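Gripper week, day 3. The Plustach fingers are off and the Maltbridge ones are on, both arms. Swap took me 40 minutes, mostly fighting one stubborn screw!

Task is boring on purpose: pick up a thin, floppy comic book from a bed. Glossy cover, soft sheet, no hard edge to push against. Grippers hate this.
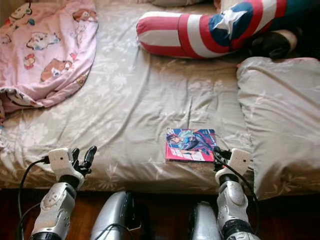 Plustach got it 6 times before I gave up on it (the fingertips kept pinching the sheet too, argh). Maltbridge tips are skinnier and slide under the corner way better, but you have to come in slow.

Also moved the wrist cables to the outside of the forearms and wow, so much less snagging.

Price check: Plustach set was $282, Maltbridge $840. Ouch. Pillows next, same fingers, then I'll post the logs.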